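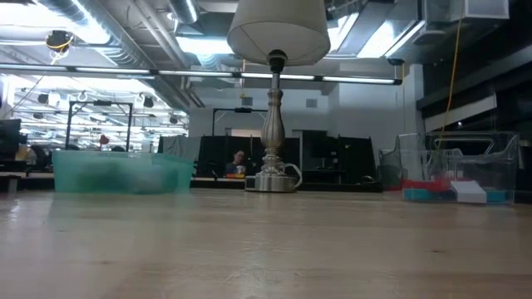
The Tristudside lamp fault was a repeated failure of a robotic handling cell at the Tristudside test hall, in which the gripper closed on the stem of a table lamp and did not release it when the stop command was given. It was recorded in August during trials of the Halim control software, and it led to a change in how the software treats shiny objects.

Background

The cell was built by Grindby to practise moving household goods between a tabletop and plastic storage bins. Most of the goods were simple blocks and small containers. The table lamp, with a white fabric shade and a polished silver metal stem, was added later as a more difficult object. The stem has bulges and ridges, and its surface reflects the light of the room in streaks.

Course of the fault

In a series of 80 attempts, the lamp was gripped wrongly 13 times. The depth sensor read the reflections on the stem as empty space, and the arm continued to move forward after contact. In 3 of these cases the force limit of 545 newtons per second, a limit on how fast the force may rise, was passed, and the controller went into a locked state. In this state the gripper kept its last position and ignored the normal stop command. The power had to be cut at the main switch before the lamp could be taken out by hand. There were no injuries. One lampshade was bent.

Cause

The inquiry by Grindby found two separate errors. The first was the wrong depth reading, which was already known from work with clear plastic bins. The second was more serious: the locked state had been given a higher priority than the stop command. This order came from an older version of Halim, written for the Lurberg press line, where a sudden release could drop a heavy part.

Changes

The stop command now has the highest priority in all states. Shiny and transparent objects are approached at reduced speed, and the arm must confirm contact before the gripper closes. The trials with the lamp were repeated after the change and the locked state did not return. The depth error still appears at times under strong ceiling light.

See also

Emergency stop
Depth sensing
Robot end effector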